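Small desktop drawers: what to keep in each one?
Posted in Home Organisation

Kavitha Hegde
I would appreciate advice on the use of a small tinted acrylic drawer unit that sits on a white table in our front room. Stamps, badges, stickers and spare keys are currently placed in whichever drawer is nearest, and other members of the household cannot find them. Is there an accepted way of dividing such items? I also wish to avoid scratching the plastic.

Chiến Lâm
It is recommended that each drawer be given a single purpose. Items used daily should go in the drawer that is easiest to reach, and flat items such as stickers should be kept in a small envelope so that they do not slide to the back. Keys should be stored elsewhere – a dish by the door is suitable. For cleaning, use a soft damp cloth with a little dish soap. Ammonia sprays may cloud acrylic and should be avoided.

Sumathi Poojary
Labels. We have 2 of these at the office and labels fixed it.

Bok-nam So
I agree with the first reply, with one addition. Please set aside 10 minutes on a Saturday to empty every drawer and return stray items to their places. A thin felt liner, cut to the size of the drawer floor, will prevent most scratches. Knobs should be checked at the same time and tightened by hand only.
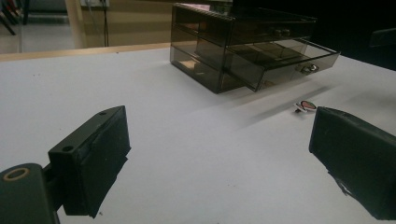
Tinted drawer unit with the middle drawer partly open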